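Drurnberg packing staff get new jobs as Zinivis line goes automatic

Workers at the Kordestani gift and tea goods plant in Drurnberg are swapping packing benches for training tables this month, as the company brings in robots for its box work. First two cells go live in July.

The arms come from Zinivis. Before they can open a lid or place a sachet, somebody has to show them how – over and over, with hand-held grippers, on numbered tables.

"My wrists were done with the old line," said Ritu Bajpai, who packed for 15 years and moved to the training room on Wednesday. "This is slower. You have to think about your hands, which I never did before." 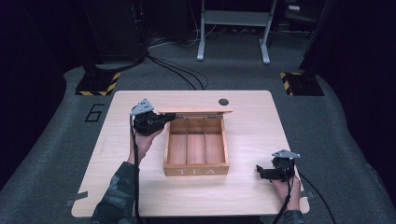
Each trainer is asked for 100 good runs a shift. Bad ones get thrown out and don't count, a sore point with some on the floor. Shift lead Bhupendra Jaiswal said the target is "under review" and pay stays at the packing rate for now.

Not everyone is sold. The plant employs 175 people and the staff association wants it in writing that no packer loses hours when the cells start up. "We're teaching the thing that does our job," said Beathag Guthrie, the association rep. "So what do we do in year two? Nobody's answered that yet."

Plant manager Iñaki Esteban said there will be no layoffs this year. Maintenence courses open to all shifts next week, sign up at the front office. Talks resume after the break.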